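The Great Cord Drawer Cleanout

I have put off the cord drawer since we moved to Nandthorpe. You know the one. Third down in the kitchen, the one that only opens if you jiggle it and push something flat with your other hand at the same time. Last December I went in looking for a birthday candle and came out with a phone charger wrapped around a potato peeler, and I closed it again and we had cupcakes with no candle.

So this weekend I finally pulled the whole thing out and dumped it on the living room rug. Oh boy. Chargers for phones we traded in years ago, the remote for a TV that stayed with the old house, a Hultena travel clock that was my dad's (keeping it, don't even ask), and so many little mystery gadgets that I started a separate heap just for things I couldn't name.

My friend Teodora Dimitriou came over with iced coffee and took charge, thank goodness, because I was already reading the manual for a Clasteck radio we don't own anymore. Her rule is that you don't decide anything while you sort. You just put like with like: cords with cords, plugs with plugs, small electronics together. Deciding comes later, when you can see that you have a whole family of the same cable and only need one or two of them. I fought her on this for maybe ten minutes and then I gave in, and it went so much faster!

We also weighed the bag that was going out, using the luggage scale. 5 pounds. Of cords! In a kitchen drawer!

The other thing I changed, and I love this one, is where I put the small stuff while I sort. I used to spread it right on the table, and then something would roll off and I'd be under the couch with a flashlight. Now I use a metal tray with a raised rim and lay a sheet of white paper in the bottom. Little dark gadgets show up so well against it, and if I need to make a note I can write it right there next to the thing. A few pieces at a time is plenty. When I pile it up I stop looking at any of it.
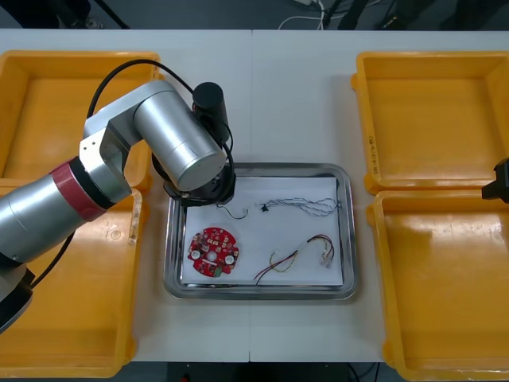 Small electronics on the paper-lined tray, yellow bin at the upper right.

For bins, get a color you can spot from across the room. I bought plain clear ones from Fallahi first and kept setting them down and losing them, which my husband still brings up. And please put tape over the ends of loose batteries before they go in any kind of box. Our town drop-off wants them that way, so check what yours asks for.

The drawer now holds scissors, tape, the good flashlight, two chargers and the birthday candles. It still sticks, so I guess I need to look at the runners next. If anybody has fixed one of those old wooden ones without taking the whole cabinet apart, leave me a comment, I've tried rubbing soap on it and it helped for all of one afternoon.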